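## An afternoon at the Forkholm comic fair

I went to the Forkholm comic and animation fair in March, for the first time. From the station I walked with people carrying big portfolios, so it was not possible to get lost.

The fair is in an old school. The ticket said 370 tables, and I believed it was a printing mistake until I saw that every classroom was open, and the gym too. Webcomic artists were on the upper floor, where it was warm and the corridor was too narrow for costumes with wings.

I stayed longest at the table of Womon, a small group which publishes a four-panel strip every week. They had printed 33 episodes in a thin book, with the first pencil sketches on the left page and the finished strip on the right. I bought it. In the sketches the jokes are often longer, and I liked to see which words were taken away.

At two o'clock there was a talk in the music room about making short animations from a comic that already exists. The speaker came from a studio called Abdella. She said that a strip of four panels gives them seven seconds of animation, sometimes less, and that the voices are recorded before any drawing moves. The microphone failed twice, but she had a strong voice and continued without it.

After the talk I looked for food. The queue was long, so I drank a tea and read my new book on the stairs. 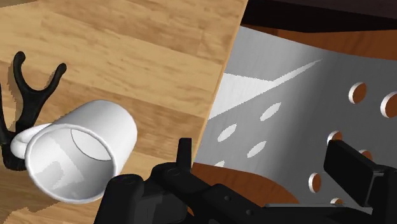 Can you visit the artists' tables without a talk ticket?

The ordinary day ticket covers all the tables, and the talks are paid separately at the music room door.

My last stop was Orkosine, a fantasy comic I have read online for years. The printed volume was sold out before I came. I left my address on their list and took a free bookmark, then I caught the train at half past five.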